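Forum > Hardware > Repairs and Upgrades
Thread: Old tower, new board or just give up?

bkioko
My desktop won't post after I moved it to the new apartment in October. Fans spin for 2 seconds, stop, then start again. Power supply is a Gralari, six years old. A shop called Lellivard wants 1,350 for a replacement machine and says repair isn't worth it. Is that right?

Subira Mbwambo
Shops say that about everything. Take the memory out and try one stick at a time. Then try it with the graphics card out, if your processor has built-in video.

nesma_ah
I'd start with the power supply. Six years is plenty for a cheap one, and that start-stop thing is what mine did. Borrow one before you buy anything.

Subira Mbwambo
Memory is free to check. A power supply isn't.

bkioko
Tried both sticks, same result. No built-in video on mine. What's next?

Mwangi Lyimo
Lay the case on its side and take the panel off before you go further. Working on a standing tower is how screws get lost behind the board. If you pull the processor, look at the socket with a flashlight from a low angle and don't touch anything in it.

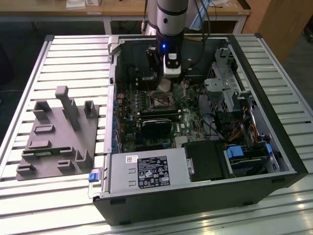 Caroline Makokha: I wouldn't tell a beginner to pull the processor at all. Most of the boards I've seen killed were fine until somebody opened the socket. Reseat the power plugs first, both ends.

Mwangi Lyimo
He asked what's next. I said "if."

nesma_ah
Still say power supply.

bkioko
Borrowed one from work, a Ponce. It has been up for 17 minutes now. Leaving it on overnight before I order anything.

Caroline Makokha
Put your old plugs back in once and try again before you spend money.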